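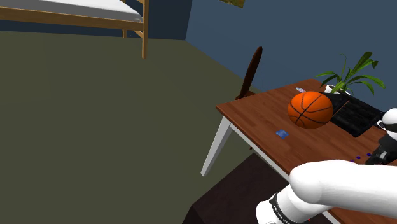 The bedroom desk in our simulator, with the arm over the keyboard side.

We're looking for people to help us work out why our robot arm keeps letting go

Hi, I'm Consuelo Zavala and I look after testing at Hudier, a small outfit in the old Maddocks building. We teach a robot arm to tidy desks, first in simulation and then on a real bench, and in August it picked up a bad habit. It opens its gripper early. In the simulator that means a basketball rolling off toward the bed. On the bench it meant a mug of pens landing on my foot, and I stopped all the real-arm work that same afternoon.

We've been through 2412 logged runs since then and I still can't tell you what sets it off. My gut says it's the small stuff – the arm seems to get muddled when there are little bits lying near its fingers – but my workmate is sure it's a timing fault in the Drilley controller, and we've bet a lunch on it.

So I'd love 15 fresh pairs of eyes. You'd sit at a computer, watch replays of the arm at work, and hit a key the moment something looks off to you. Then we'd have a chat about what you saw. You won't be anywhere near a moving arm, as the real one stays locked out until this is sorted.

You don't need any robot background. Nurses, bakers, crane drivers, retired teachers, all welcome! You do need to be 18 or over, okay with looking at a screen for a fair while, and happy to say "that was weird" even if you can't explain why.

Sessions run for two hours, starting at 5 pm, in our front room at Bernance. Parking's free after hours and I'll put on dinner (tell me if you're vegetarian or coeliac). We pay by gift card at the end of the session, and we'll cover your bus fare too.

To put your name down, ring the Hudier front desk and ask for me, or drop in and leave a note with your phone number and which evenings suit you.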